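Bratside Allotment Association
Minutes of the members' meeting, 2 Feb 2022
Held in the back room of the Helta community house

Present: the chair, the secretary, the site representative for the upper field, the site representative for the lower field, and members from both fields. Apologies were received from the water officer, who sent a written report.

1. Minutes of the last meeting

The minutes were read and accepted with one correction. In item four the word "hedge" should be "ditch". The secretary has changed it in the book.

2. Matters arising

The gate on the lower field still does not close well when it rains. The hinge was moved in the autumn but the post itself is leaning. The lower field representative will ask Clakoner for a price for a new post, set in concrete. Members asked that the work is done on a working day, when fewer cars come.

The lost wheelbarrow was found behind the compost bays. It has a flat tyre. A member offered to mend it.

3. Water

The report of the water officer was read aloud. The pump by the stream was taken in before the frost and is stored dry. Two taps on the upper field are dripping and need new washers. The officer asks all members not to open the main valve themselves in spring, also when they find it closed and are in a hurry. Last year it was opened too early and a pipe burst under plots 2 and 3.

There was a long talk about hoses. The present rule says that a hose may be used only while the plot holder is standing beside it. Some members find this too strict for those who come after work and have much to do in a short time. Others said that the tank was empty on several evenings last summer, and people with watering cans went home without water. It was agreed to keep the rule as it is and to look at it again in June.

4. Plot rents

The chair proposed to leave the rent unchanged for this year. This was accepted with no votes against. Members who have not yet paid for the year are asked to do so before the end of the month. Payment in cash is still possible, but please put it in an envelope with the plot number written on it. Last time there were envelopes with no number and it took the secretary a long time to find out from which plots they came.

5. Waiting list

There are 6 households on the waiting list. Three plots will come free in spring, one of them on the upper field with a good shed. It was asked if large plots could be divided, so that more people can start. The upper field representative said that half a plot is enough for a beginner and that many give up a whole one after the first summer. Against this, it was said that a path must then be made between the halves, and each path takes growing ground. The chair will walk over the free plots with both representatives and bring a proposal.

6. Shared order of seed potatoes and manure

The order from Kang will be made together again. The price is lower if we take 100 sacks of manure or more. The list hangs in the tool shed and members should write clearly how many sacks they want. The lorry cannot come up to the upper field, so all sacks are put down by the gate and must be fetched within one week.

For potatoes the choice is the same as last year, one early kind and one late kind. Several members would like a kind that is stronger against blight. The secretary will ask the supplier.
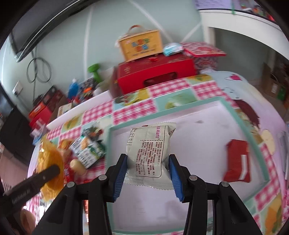
A member from the lower field asked if the early potatoes could be delivered before the manure this time, so that there is enough time for chitting. Last year both came on the same lorry and the potatoes were planted nearly without sprouts. The secretary answered that two deliveries would cost more, but will find out how much. If the difference is small, the meeting is in favour.

7. Bonfires

There was a complaint from a neighbour on the road side about smoke. Members are reminded that only dry material may be burned, only on the marked place, and never when the wind goes towards the houses. Green waste belongs in the compost bays — also the thick stalks of cabbage, if they are chopped first.

8. Open day

It was agreed to hold an open day again in June. There will be a plant table, tea and a walk around both fields. Members are asked to sow a few more tomatoes and squashes than they need themselves. The question of a raffle was left open.

9. Any other business

The lock of the tool shed will get a new code. It will be given by telephone and will not be written on the notice board.

A member asked who is cutting the grass on the middle path. At the moment it is done by whoever has time, and therefore sometimes not at all. The plot holders on both sides of the path will speak with each other and tell the secretary what they have agreed.

The meeting was closed by the chair. The next meeting will be announced on the notice board at the gate.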